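Narar 4 Floor Transfer Unit

Overview

The Narar 4 moves loaded pallets and wheeled racks between marked floor positions in warehouses and light assembly shops. It is supplied by Dridel with route software, one charging dock and a planning model of the customer's own floor. Units run singly or in groups of up to four.

Specifications

Rated load: 519 kg
Run time per charge: 290 minutes
Charging docks included: 1
Minimum operators per shift: 2 (trained, any grade)
Floor markings: painted or taped, matte finish, light color on darker ground
Floor condition: sealed or unsealed concrete; stains and surface wear accepted, loose debris not accepted

Floor markings

Drop positions are set by corner brackets. Lanes are set by continuous strips. Existing markings can be kept if the edges are clean and the corners square. Worn markings should be repainted before the site survey – the survey is not repeated free of charge.

Changes to staff duties

Long pushes between receiving and assembly are taken over by the unit. Loading, strapping and the release of each load stay with staff. At the Gotton site, two handlers per shift were moved from transport to receiving inspection. Job grades were left as they were.

"The walking went away and the checking went up," says Beca Pugh, shift lead at Gotton. "People needed a few weeks to stop going to fetch things. We also had to agree on who clears a blocked bracket, and we wrote that into the handover sheet."

Operator training takes one day and covers release, manual stop, recovery of a stalled unit and reporting of damaged markings. Maintenance training takes a second day and is held at the customer's site.

Planning model

Routes are tested in simulation before delivery. The model includes floor wear, staining and overhead shadow, all of which affect how markings are read. Handlers are asked to review the routes with the Dridel engineer – changes made at this stage carry no fee.

Ordering

Lead time is quoted after the survey. Orders for December installation close on October 30, 2019. Contact Seren Nicholas, Applications.

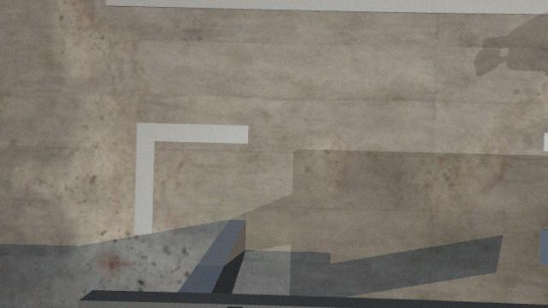

Planning model, simulated view: corner bracket and edge strip on worn floor, with shadows.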